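How to Bring Your Operating Room Team Along When the Robot Starts Suturing

If you run a surgical unit, you have probably already had the conversation in the corridor. Somebody has heard that the suturing is going to be automated, somebody else has heard that jobs are going, and by lunch the two stories have become one. I've helped two units through this change now, Ojala first and then Pinberg, and I'd like to pass on what I wish I had known at the start. Get yourself a coffee, I do go on a bit.

Start with the people, well before the software is switched on. At Ojala we did it the other way around, and I still feel bad about it. Put everyone in one room -- scrub nurses, surgeons, the people from sterile processing, the person who does the scheduling -- and go through one closure, stitch by stitch. Who loads the needle? Who watches the thread? Who says stop?

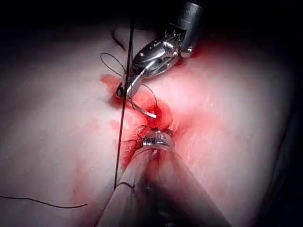 Write the answers down in plain words, with a name beside each one. You will find that a good deal of what your scrub nurse does was never on any list at all. Noeline Ellery kept a notebook for us through most of September, and it filled up with small things: calling out a short tail, asking for a fresh needle before the surgeon had thought of it, noticing when a loop of thread was getting in the way. Those are the jobs that tend to fall between the chairs when the machine takes over the stitching, so decide who has them now.

Next, agree on the stop word. One word, the same for everybody, and anyone in the room may use it, including the student who started this morning. We chose "Burkolance" at Pinberg, which was the name of the planning software and made people laugh, and then we changed it to "hold" because it was far too long to say in a hurry. Practice it out loud until people stop being shy about it.
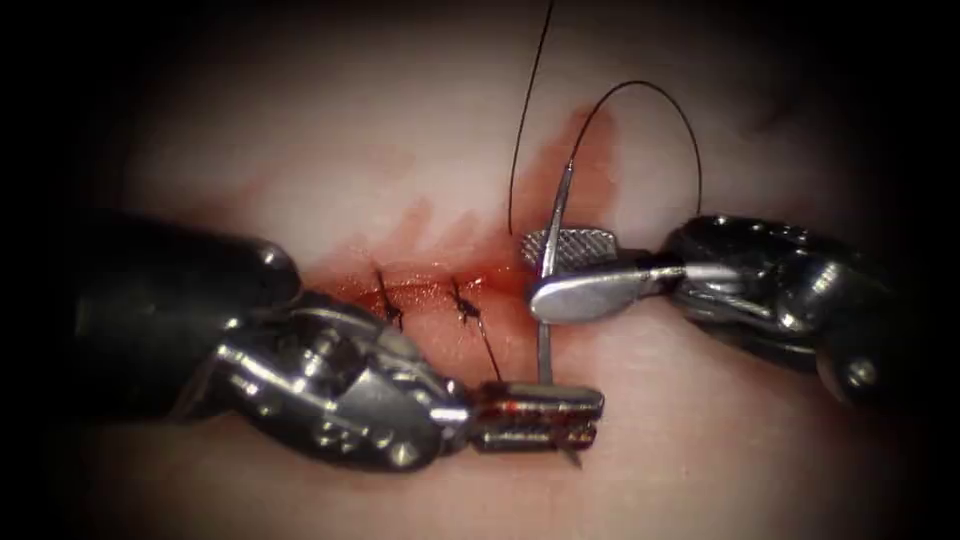 Step 3: Rework the shifts and the training

The surgeon at the console will be supervising for longer stretches, with hands resting, and that is tiring in its own way. Plan for it. Swap the person watching more often than you think you need to, and let them stand up and stretch between cases. My rule is that whoever supervises a closure has no other task until the last knot is tied -- no phone, no notes, no quick question from the door.

Keep everybody's hands in practice, too. We set aside a bench and 300 practice pads for the first round, and each surgeon and resident still sutured manually every week. Seija Nurmi looked after the sign-up sheet, bless her, and put her own name at the top so the others could hardly refuse.

For the scrub staff, offer proper training on the instruments and the screens, in paid hours. Please don't leave it to an online module at home in the evening! Several of ours turned out to be very good at reading the thread on the monitor, and they now teach it to the new people.

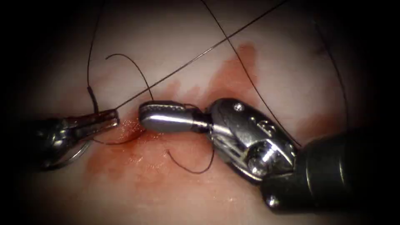
Anwara Herath wrote to me after trying these steps: We did the one-room meeting and it took the whole afternoon, but I'd do it again tomorrow. What bothered our nurses most was the quiet. With a surgeon stitching there is always a bit of talk, and you know where you are. With the automatic mode on, the talk dried up, and people felt they were only there to watch. Could you say something about that?

I can, and thank you, Anwara. Ask the supervising surgeon to speak each stage aloud: needle in, needle through, thread coming, knot. It feels silly for the first few days. It gives the whole room a shared place to be, and it gives the nurse a natural moment to speak up if something looks off.

Last, put a review in the calendar and bring Noeline's kind of notebook to it. Read the entries aloud, change what needs changing, and send the new version of the list to everyone who was in that first meeting, night staff included.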